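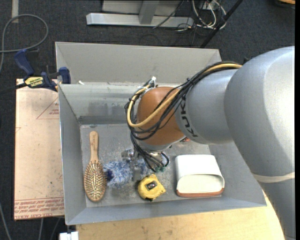
Grasp example collection

Grasp example collection is the practice of recording many attempts by a robot to pick up objects, so that a learning system can be trained on them. Each recorded attempt is called an example. It normally holds one or more camera views of the workspace, the motions of the arm, the state of the gripper, and a label saying whether the object was lifted. The term is used mostly for work with everyday objects placed in a bin.

Workspace

A common setup pairs an industrial arm with an open metal bin that has sloping sides. A camera is fixed beside or above the bin and stays in one place, which keeps the views consistent from one example to the next. Cables and hoses are usually led along the outside of the arm to the tool. They can hide the gripper or part of an object from the camera. Some projects add a second camera for this reason, while others leave the blocked views in and let the system learn from them.

Objects

Object sets are chosen to vary in shape, stiffness and surface. Household goods are widely used. A paddle hairbrush has a narrow handle and a broad head, and it can be held at either end. A tape measure is compact and rigid. A shaggy duster gives way under the fingers and has no clear outline, so its position is harder to judge from a camera view. Rounded containers with a wide opening can be gripped by the rim or across the body.

Objects may be dropped in at random or set out in a row. Rows are easier to reset by hand and suit early sessions. Random piles come closer to the conditions in sorting work, but they take longer to label when items overlap.

Collection methods

Examples are gathered in three main ways. In teleoperation, a person steers the arm with a hand controller or a second, smaller arm. In scripted collection, a program picks a grasp point and the result is recorded whether or not the grasp holds. In policy collection, a partly trained system runs the arm itself and its attempts are added to the training set. Many projects begin with teleoperation and move to policy collection once the system can lift simple objects.

Failed attempts are normally kept. A set made up only of successful grasps gives a system little information about which approaches to avoid.

Example projects

The Jarwood set contains 2,000 teleoperated examples made with 65 household objects. Each object appears in at least two positions in the bin. The later Workneh set used the same objects but replaced teleoperation with scripted grasps, and its labels were checked by hand. The two sets are often combined, although their camera angles differ and the views must be cropped to match.

Limitations

Examples from one workspace may not carry over well to another. Changes in lighting, bin color or gripper shape can lower the success rate of a trained system. Wear also matters in long projects, as scratches and smudges build up on the metal and change how the background looks to the camera.

See also

Bin picking
Imitation learning
Robot end effector
Teleoperation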